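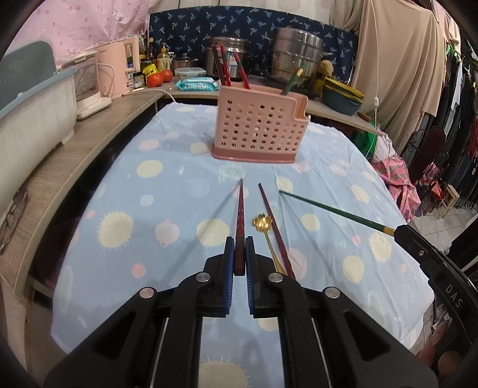
Chopsticks and a small spoon on a polka-dot tablecloth.

How to Set Up a Shared Meal Program in a Residence Hall

Guidance for hall coordinators, Quintela Student Residences

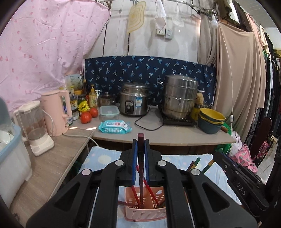
Quintela, Feb 17, 2024

These instructions replace the pages issued to coordinators last May. They apply to any residence that wishes to offer a weekly shared dinner for its residents, whether the meal is cooked on the premises or brought in from the central kitchen at Latley. Coordinators who already run a dinner should compare their present arrangements with Steps 2 and 4, where most of the changes have been made.

Before you begin

A residence may host a shared dinner if its dining room has a hand-washing sink, a refrigerator with a working thermometer, and two clear exits. The largest group permitted in a single sitting is 63 residents. Halls with more interest than that should plan two sittings and leave 45 minutes between them for clearing and cleaning.

Step 1. Register the program

Complete the registration form and send it to Carolina Calado in the Residences Office. The form asks for the proposed evening, the expected attendance, and the names of two residents who have completed the food safety course. Please do not announce the dinner until the form has been returned to you with a signature.

Step 2. Set the budget

Each registered hall receives 800 for the term, paid in two parts. The second part is released when receipts for the first have been filed. Halls may collect a small contribution from residents, but no resident may be turned away for not paying it. Equipment is purchased from a separate fund and should not be charged to the food budget. Requests for equipment go to Adebayo Okonkwo - a short written list is enough.

Step 3. Plan the menu

Choose dishes that can be held safely at serving temperature and that do not depend on last-minute work by one person. Every menu must include a main dish without meat and must list common allergens on a card at the serving table. The Rallenness hall has had good results with rice dishes and soups, which can be stretched when more people arrive than expected.

Collect dietary needs at sign-up and keep them on one sheet. The sheet stays in the kitchen during cooking and is destroyed at the end of the term.
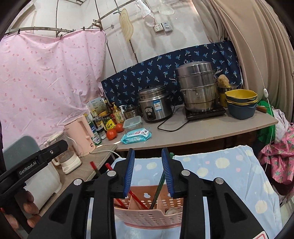
Step 4. Prepare the tableware

Tableware is the part of the program most often left until the last hour, and it is the part that residents notice first. Decide in advance which items will be placed at each seat and which will be collected from a side table. For the side table, stand utensils in an open container with the handles up, so that residents do not touch the ends that go in the mouth. A perforated plastic basket, such as the pink one on the spotted cloth, lets air reach what is stored inside it. Utensils must be fully dry before they are put into any container, and the container itself should be washed after each dinner. Replace chopsticks and wooden spoons that have split or roughened.

Table coverings should be wiped or laundered after every sitting. A covering that hangs to the floor is a tripping hazard and may not be used near the exits.

Step 5. Serve and clear

Open the doors only when the hot food has been checked with a probe thermometer and the reading written in the log. Assign one person to the serving table for the whole meal. Food that has been out for two hours is discarded and may not be taken back to residents' rooms.

Clearing begins 15 minutes before the room closes. Wash, rinse, and air-dry all items, then wipe the tables and sweep the floor - the room must be ready for study use by 9:30 p.m.

Step 6. Report

Send the attendance figure and the temperature log to Nuno Cardoso within three working days. Injuries and suspected cases of food-borne illness are reported the same evening to the duty officer.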